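Troltus Screening Room
Pre-Opening Inspection Checklist with Comments
Period: January
Completed by: Odair Frota
Copy to: Ragab office, projection binder

Mark each item OK, ACTION or N/A. Comments are required for every ACTION entry. Items marked ACTION in Section A or B must be closed before the public is admitted.

SECTION A. EXITS AND AISLES

A1. Exit doors open fully from inside with one motion. OK
A2. Exit signs lit on house power and on battery. ACTION
Comment: Sign at left rear dims on battery after 12 minutes. Battery pack ordered. Temporary unit hung and tested.
A3. Aisle lights working, both sides. OK
Comment: Row G fixture has a cracked lens. Light output is not affected. Tape removed from lens, new lens requested.
A4. Aisle carpet flat, no lifted seams. OK
A5. Posted capacity matches seat count. ACTION
Comment: Sign at entrance still reads 236. Two seats were taken out for the wheelchair space and the sign was never changed. Do not sell against the old number.

SECTION B. FIRE AND ELECTRICAL

B1. Extinguishers in place, pin and seal intact. OK
B2. Projection booth smoke detector tested. OK
Comment: Tested with canned smoke. Signal received at the panel.
B3. No extension cords in permanent use. ACTION
Comment: One cord running from the booth to the lobby poster case. Remove it. The superhero display can stay dark until the outlet behind the case is repaired.
B4. Panel doors closed and clear of storage. OK
Comment: Cardboard standees for the spring releases were leaning on panel 2 at the last inspection. They are now in the hallway closet. Keep them there.

SECTION C. PROJECTION AND SOUND

C1. Projector exhaust fan running, duct secured. OK
C2. Lamp hours within limit. OK
Comment: Log kept on booth door. Last entry is legible, the two above it are not. Use ink.
C3. Port window clean and seated. OK
C4. Emergency stop brings up house lights and mutes sound. ACTION
Comment: Lights come up. Sound does not mute when the trailer reel is playing from the Praltarari server. It does mute when the feature is playing. The fault repeats every time. Until it is fixed, the operator stays in the booth through the trailers and cuts sound by hand at the rack.
C5. Screen speakers secured, no loose hardware. OK
Comment: Left channel bracket retightened. No movement seen under the test track at full level.
C6. Pre-show reel checked start to finish for flash content. OK
Comment: One teaser has a lightning sequence near the end. Post the flashing light notice at the box office whenever that reel is on the schedule.

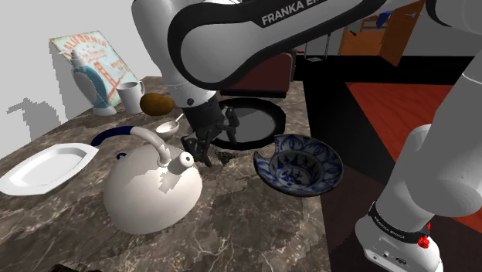 Robot arm over a marbled countertop, computer rendering.

SECTION D. SEATING

D1. Seat bolts checked by hand, every row. ACTION
Comment: Seat 59 rocks front to back. Floor anchor is stripped. Seat bagged and blocked in the ticketing system.
D2. Armrests and cup holders free of sharp edges. OK
D3. Wheelchair space clear, companion seat usable. OK
D4. Booster seats clean and stacked below shoulder height. OK

SECTION E. LOBBY AND CONCESSIONS

E1. Popcorn machine guard in place. OK
E2. Floor mat behind counter flat and dry. ACTION
Comment: Mat curls at the ice machine end. Replace it. Mopping alone does not correct this item.
E3. Line barriers leave the full exit width open. OK
Comment: Layout was checked for a normal evening only. For midnight openings use the Monel layout, which moves the line to the outside wall. Recheck E3 with that layout set up before doors.
E4. Wet floor signs available. OK

OPEN ITEMS

A2 Battery pack, left rear sign
A5 Capacity sign
B3 Cord removal, poster case
C4 Sound mute during trailers
D1 Seat 59 anchor
E2 Counter mat

A2 may be treated as closed for admission purposes while the temporary unit is in place. A5 and B3 have no such allowance.

Recheck of Sections A and B: before first show
Recheck of C4: after server service visit, with the trailer reel loaded
Signed: O. Frota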